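Home | Posts | Chores | About | Search

Can a machine fold my laundry yet?

My sister-in-law, Sadia Tarar, asked me this on Sunday while we were doing hers. She has read that home robots are nearly ready. I have followed this subject for a few years and my short reply was no, with some exceptions.

The exceptions are floors and dishes. Laundry is still hard, and the hardest part is the part a child can do. You pick up a piece of cloth that is lying in a heap and find out which way is up.
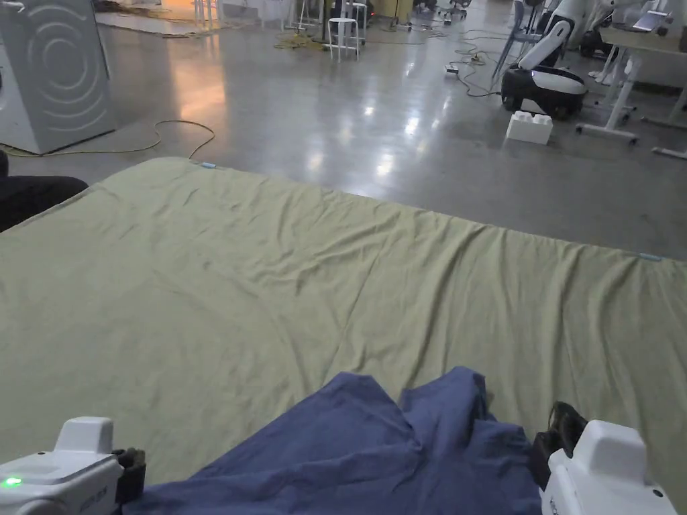
Blue cloth on a green sheet, one gripper on each side.

A mug has the same shape every time. A shirt doesn't. When it is bunched, most of it is hidden inside itself, and the machine has to guess where a sleeve or a hem might be. People guess too, but we feel the seam with our fingers and fix the guess as we go.

Then there is the bed. Bushra Dogar, who used to clean rooms at the Hetimar, told me she could do a bed in 3 minutes and spent most of it walking from one side to the other. She also said beds are never just beds. Guests leave things on them. 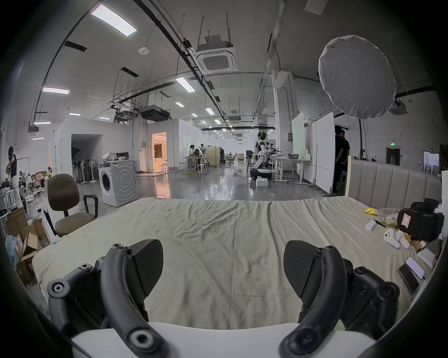 Wrinkled sheet, phones, a remote, a plush toy.

I would want a robot to move the phone before it pulled the sheet. That is a separate job from smoothing, and I haven't seen one do both without help.

Lifting is further along. Two fingers closing on a fold of fabric works pretty well.

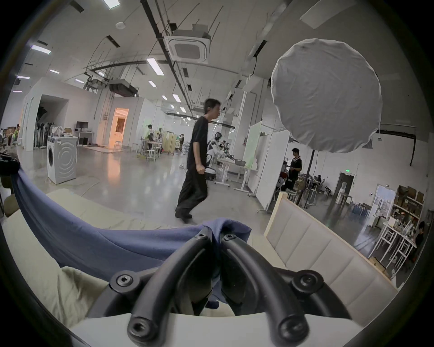 A pinch of blue cloth between two black fingers.

What comes after the pinch is slower. The cloth has to be held up, spread and turned until there are two corners to work from. I timed myself on a T-shirt and that step took no time I could measure. Folding the rest is simple once it's hanging straight.
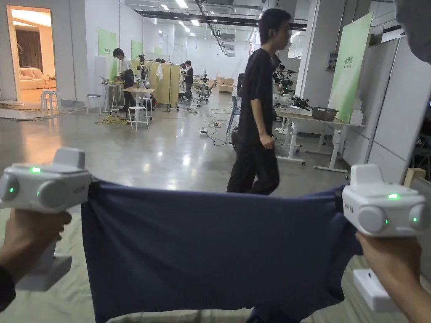
My guess is that towels and sheets will come first, in hotels and laundries, where one place might do 300 of the same thing in a shift. Mixed baskets at home will take longer. Socks I won't guess at.

Sadia says she'll wait. She still has a basket in the hall from September.

1432 views | 30 comments | Share

We use cookies to remember your settings. Accept | Manage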